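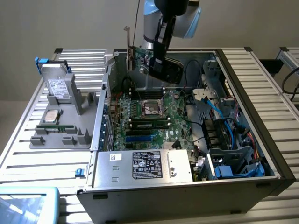
Gripper over the expansion card, Dell tower on its side. Drive, CPU and memory module in the fixture at left.

Filed under: Opinion / Robot Software / Planning & Tooling

Saturday, by the Clenby bench desk

Stop shipping planners that can't say what they're doing. That's the whole column, you can go now. If you're staying, I have maybe an hour before the bench is free again so this will be quick.

We take apart desktop computers with an arm. Old towers, the office kind. The planning side runs on Prernis, perception is Russo, and on top sits a pile of scripts we call tooling because it sounds better than a pile of scripts. I've worked with all of it long enough to have opinions and the main one is this: the field is putting its effort in the wrong layer.

Everybody wants a better grasp model. Fine. Grasping a card by its top edge is a real problem, thin board, little parts sticking up on it, a metal bracket on one end that's taller than everything around it. But I went back through our logs for the last batch. 380 runs. 77 of them stopped before finishing. I read all 77, which took most of two evenings, and 18 were grasp failures. Eighteen. The other 59 were the software being confused about its own state.

What does confused mean. It means the planner thought a step was done and it wasn't. Or the step was done and the planner wanted to do it again. Or, my favorite, the pose estimate was fine, the plan was fine, and they were in two different coordinate frames becuase someone recalibrated one and not the other. No error. Arm moves very confidently to the wrong place.

None of those get fixed by a bigger model. They get fixed by boring stuff. A state log a person can read. Timestamps on every transform. A planner that refuses to start if its picture of the case is older than the last move. We added that last check to our own fork and it's 56 lines, counting the comments. Should have been there from the start.

Now the vendor answer, and Ekus says this in pretty much every call, is that learned policies make explicit state unnecessary. The policy looks at the camera, does the next right thing, no bookkeeping. I like learned policies! We use one for the last bit of the approach. But a case on its side with the panel off is full of things that look nearly the same before and after. Is a connector seated or just resting there? From above, hard to say. Is the card still held at the slot end? You find out when you pull. Memory helps. Knowing "I released the catch two steps ago and the force reading agreed" is worth more than another thousand images of catches.

And when it goes wrong you need to know why. Try getting a why out of a policy at 5 pm with a board half out of its slot. You get a video and a shrug.

People push back on this. First complaint, explicit plans are brittle, every tower model is different. True. Drive cages move, latches change color, power supply goes somewhere else. But brittle plans fail loud if you write them right. They stop and say "expected bracket, found no bracket". I can work with that. I can hand that to a new person on their second day and they can work with that too.

Second complaint, nobody wants to maintain the tooling. Also true, and it's a money thing. A demo reel of a smooth pull gets funding. A screenshot of a clean log viewer gets nothing. So the log viewer is written by whoever is most annoyed, late, and it only runs on their laptop. Ours did for months.

Third one, from the control folks, is that a good enough force controller forgives a lot of planning mistakes. It does. Right up until it doesn't, and in the meantime it hides them. We had a frame offset sitting in the config for weeks, compliance soaked it up, every run a little scrape on the way in. Turned the stiffness up for a different part and there it was.

So what I'd ask for. Prernis, expose the belief state, not just the next action. Russo, put the frame and the time in every message, mandatory, make it break my build if I leave it out. Ekus, show me your failed runs with the reasons next to them, even if half the reasons say unknown. I'll take unknown. It's a lot better than a blank column.

Bench is free. More on the calibration mess when I've got the numbers togther.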